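September 27, 2024

Okay, so the sourdough is officially back from the dead. I fed it at six this morning in my socks with one eye open, and by lunch it had climbed past the rubber band and was pushing at the lid like it had somewhere to be. I'd been ready to dump it on Sunday's compost pile! I'm so glad I didn't, because this is the same starter I've kept going since March, when Urs handed it to me in an old jam jar with a strip of masking tape on it that said PLANDEN. That's the village where his aunt baked, and it's what I've called the thing ever since. Planden is hungry, Planden is sulking, Planden smells like nail polish again.

The sulking went on for 5 days this time. I think it was the flour. The store was out of the rye I like, so I grabbed a bag of something pale and very cheap, and Planden just sat there with a layer of gray water on top. I tried a warmer spot, then less water. Then I gave up and wrote to Urs, and he wrote back one line: "Throw away more than you want to." Typical Urs Baumgartner. But he was right, I'd been stingy about discarding and the poor thing was basically living in its own bathwater. So out went nearly all of it, in went good rye, and it's thriving now.

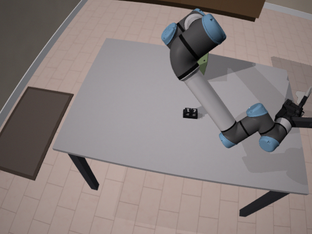 Tomorrow's bake is going to be two loaves, one for us and one for Masaru next door, who has been so nice about the parking thing. I want to try the longer cold rise again, 21 hours in the fridge, and shape it on the big table by the back window for once. My kitchen counter is a joke. I can get one elbow and half a ball of dough on it and then the toaster goes over. What I really want is a table like the gray one up there, a big flat top with legs that slant inward underneath, so I could walk all the way around it with the dough scraper and never bump into a cabinet. I've been looking at secondhand ones all week and everything is either too low or has a drawer that would be full of flour in a day. There was a nice one from Moser, solid top, good height, and then I measured the stairs. No way. We'd have to take the banister off.

I did get the new banneton though! It's the oval one from Kukari and I love it already, even though it shed little bits all over my sweater when I unwrapped it. You're supposed to mist it and rub rice flour in and let it dry, and do that a couple of times before the first use. I've done it once. It's sitting on top of the fridge right now, smelling like a wet straw hat. If the loaf sticks tomorrow I'll know whose fault it was.

Weighed everything out tonight so I won't be doing math before coffee. I'm going with 114 grams of starter, which is an odd number, I know, but that's what works out when I scale up the recipe on the back of Urs's card. The whole batch comes to 1,986 grams before I fold in the seeds, and my mixing bowl is going to be very, very full. Last time I did a double batch I had dough creeping over the side and down the front of the oven, and I was scraping it off the dial with a butter knife at eleven at night. Using the stockpot this time.

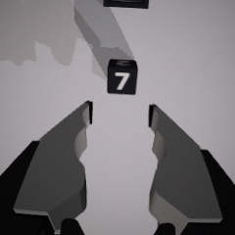 Oh, and the seeds. I can't decide. Sunflower and flax is what I always do and Masaru said he liked the last one, but he's a Kawaguchi and they are all extremely polite, his mother once ate an entire slice of my burnt banana bread and asked for the recipe. I have half a bag of black sesame I should use up. I could toast it first, the kitchen would smell amazing. Maybe sesame in his loaf and sunflower in ours, and then I'd have to remember which one's which in the oven (a little S cut into the top? they both start with S, great).

The oven is the other question mark. It's been running hot on the left side ever since the summer, and I turn the pot around halfway but then I lose all that steam. I bought one of those little hanging thermometers, the Idero one, and according to that the dial is lying to me by a lot. So I'm going to set it lower than the card says, leave the lid on longer and see what the bottom crust does. The last one was so dark underneath that we had to saw it. Good flavor! But my jaw hurt.

Also did laundry, called Mom, forgot the library books again, they're in the bag by the door and I walked right past them twice. Mom wants some starter too. I told her I'd dry a bit on parchment and mail it to her in an envelope, and she asked if that was legal. I'm pretty sure it's fine. She wants to know if she can name hers something else and I said of course, it's her jar.

Dough gets mixed first, then folds every half hour while I clean the bathroom, then fridge. Need to clear the bottom shelf for the baskets tonight, there's a watermelon in there taking up the whole thing. Guess I'm having watermelon for dinner.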